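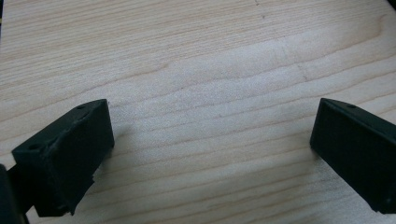

Lurnent Curtain Fabric Table

Version 2

Lurnent is a set of measurements taken on curtain and drapery fabrics before and after cleaning. It covers 281 fabrics and 440 cleaning records. The main use is working out how much extra length to cut for an unlined curtain that will be washed at home. It can also be used to compare fibers and weaves, with the limits given further down.

The measurements were made at the Baláž workroom in Grorby, which sews curtains, drapes and valances to order. The table was put together by Ludmila Doležal from the workroom's test cards.

Contents

README.txt (the file you are reading)
fabrics.csv – one row per fabric
washes.csv – one row per cleaning record
codes.csv – short codes used in the other two files and what they stand for
check_table.py – reads the three files and reports missing or mismatched codes
CHANGES.txt

All the CSV files are UTF-8 with a header row and commas between fields. Notes that contain a comma are in double quotes. Empty cells mean the value was not recorded. A zero is a real zero.

How the fabrics were chosen

The fabrics are the ones the workroom had on the roll or ordered for customers. They were not picked to represent the market. Cotton, linen and cotton-polyester blends make up most of the list. There is a fair amount of plain polyester voile. Silk and wool are thin on the ground, and velvet appears only as cotton velvet and polyester velvet. Blackout fabrics with a bonded coating are included if the maker's label allowed some kind of cleaning. If the label said the fabric could not be cleaned at all, it was left out.

Some of the rolls came from the Dorport warehouse as end pieces. These are marked end_piece in the source column. They are sound fabric, but the outer turns of a roll can be handled more than the rest, and a few of these had a crease down the center that was still there after pressing.

Test pieces

One square was cut from each fabric for each cleaning method tried. The pieces were cut at least a hand's width in from the selvage and away from the start of the roll. Edges were overlocked with polyester thread. Each square was marked with three pairs of stitched points running lengthwise and three pairs running across, and the distance between the points in each pair was measured with a steel rule on a flat table.

The value in the file is the middle one of the three readings, in millimeters. The other two readings are on the paper cards and have not been typed in.

Pieces were left lying flat overnight in the workroom before the first measurement and again before the second. The room is heated in winter but the humidity is not controlled. Linen moves with the weather, and small differences between linen pieces should not be given much weight.

Cleaning methods

Four methods are coded in the care_step column.

cool_machine – home washing machine, cool water, gentle cycle, line dried
warm_machine – home washing machine, warm water, normal cycle, line dried
hand – hand wash in cool water, rolled in a towel, dried flat
dry – sent out to a dry cleaner

No pieces were tumble dried. People ask for this, and there is no plan to add it. The workroom tells customers not to put curtains in a dryer.

The same brand of liquid detergent was used for all the machine and hand washing, without softener. Dry cleaning was done by one shop, and the solvent was not written down.

Not every fabric went through every method. If a label said dry clean only, the fabric was usually sent out, but in some cases a second piece was washed cool to see what would happen. Those records have the value against_label in the note column. Please keep them apart from the rest if you are averaging.

Fields in fabrics.csv

fabric_code: the key, a letter and a number. Codes do not match any supplier's article numbers.
fiber: main fiber or blend, from codes.csv. Taken from the label and not tested.
weave: plain, twill, satin, jacquard, voile, velvet, or other.
color_group: light, medium or dark, judged by eye.
roll_width: usable width in millimeters, selvage to selvage.
coating: yes or no.
preshrunk: yes, no or empty. Yes only if the supplier stated it in writing.
source: roll, customer_order or end_piece.

Fields in washes.csv

There are 10 columns.

wash_id: row key.
fabric_code: matches fabrics.csv.
care_step: one of the four methods.
round: first or repeat. A repeat row is the same piece cleaned again.
length_before: middle lengthwise reading before cleaning.
length_after: middle lengthwise reading after cleaning.
width_before: middle crosswise reading before cleaning.
width_after: middle crosswise reading after cleaning.
pressed: yes if the piece was ironed before the second reading.
note: free text.

For repeat rows, length_before and width_before still hold the first reading of all, from before any cleaning. The change in a repeat row is therefore the total change so far. In version 1 this was done both ways and caused trouble.

Working out shrinkage

Subtract length_after from length_before, divide by length_before, and multiply by 100 for a percentage. A negative result means the piece grew. That does happen, mostly with loose weaves and with pieces that were pressed while damp. Do not set negative values to zero.

Lengthwise change matters more for curtains than crosswise change. Crosswise change mostly shows up as a little less fullness.

If you want a cutting allowance, use the repeat rows where there are any. Many cottons keep going after the first wash. The Baláž workroom takes the largest value it has for the fabric and method, and then adds a double hem that can be let down later. That second part is shop habit and does not come out of the table.

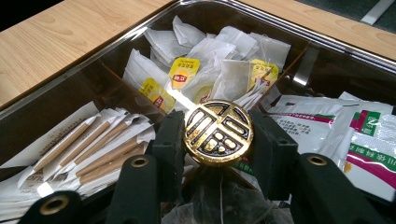

White paper tea bags, some with yellow tags, in a divided plastic organizer tray.

Known problems

The pressed column is empty for the oldest cards. Ironing stretches some fabrics back toward their first size, so leaving the column out of a comparison will blur the result. Either drop the empty rows or treat them as their own group.

Fiber content is only as good as the label. Two linens in the list behave a lot like blends. Their rows are marked label_doubtful in the note column and the fiber field has been left as the supplier gave it.

Velvet was hard to measure. The stitched points sink into the pile and the readings for one piece can differ by more than they do for a flat weave. The middle reading hides that.

Coated fabrics have a separate problem. A coating can crack or peel with very little change in size, and a row with hardly any shrinkage may belong to a piece that no one would hang again. Look in the note column for cracked, peeled or sticky before recommending one of these.

Color loss was not measured. Where a piece faded badly the note says faded, but the absence of that word does not mean the color held.

Lined curtains were not tested. A lining and a face fabric that shrink by different amounts will pull on each other, and you cannot get the result by averaging two rows. The usual advice still holds – wash the lining fabric before it is sewn in, or hang it separately.

What the table should not be used for

It is not a fire safety table. Some of the fabrics are sold as flame retardant, and cleaning may affect that. Nothing of the kind was tested.

It should not be used to rank suppliers. Supplier names are left out of the files, and please do not try to work them back from roll widths and colors. A fabric was often seen on one roll only, and the next roll of the same article may act differently.

It should not replace the care label. If the label and the table disagree, tell the customer what the label says.

Checking the files

Run this from the folder that holds the CSV files:

python check_table.py

The script uses only the standard library. It prints the number of rows in each file, lists any fabric_code in washes.csv that has no match in fabrics.csv, and lists any row where a before or after reading is missing. For version 2 it should print 281 for fabrics and 440 for washes, with no unmatched codes. A spreadsheet program that saves the files with semicolons will make it stop at the header row.

Changes since version 1

Repeat rows now always use the first reading as the starting point.
The care_step value "machine" has been split into cool_machine and warm_machine. Cards that did not give the temperature were removed.
The roll_width column used to mix inches and millimeters. It is all millimeters now.
Color names from suppliers have been replaced with the three groups.
A batch of voiles measured in October was done again, as the rule used for them had a worn end.

Adding records

New records are welcome from other workrooms if they follow the method given under Test pieces. Send the three readings in each direction and not just the middle one. Say how the piece was dried and whether it was pressed. Records from finished curtains cannot be used, even careful ones, as hanging weight stretches the fabric and there is usually no reading from before the first wash.

Corrections go to Ludmila Doležal at the Grorby workroom, with the wash_id. Cards are kept by wash_id and can be looked up on a Wednesday, when the cutting table is free.

Terms of use

The files may be copied, changed and used in paid work. Please name the Lurnent Curtain Fabric Table and the version number if you publish anything from it. There is no guarantee of any kind. Cut a test piece from your own roll before you cut a full set of drapes.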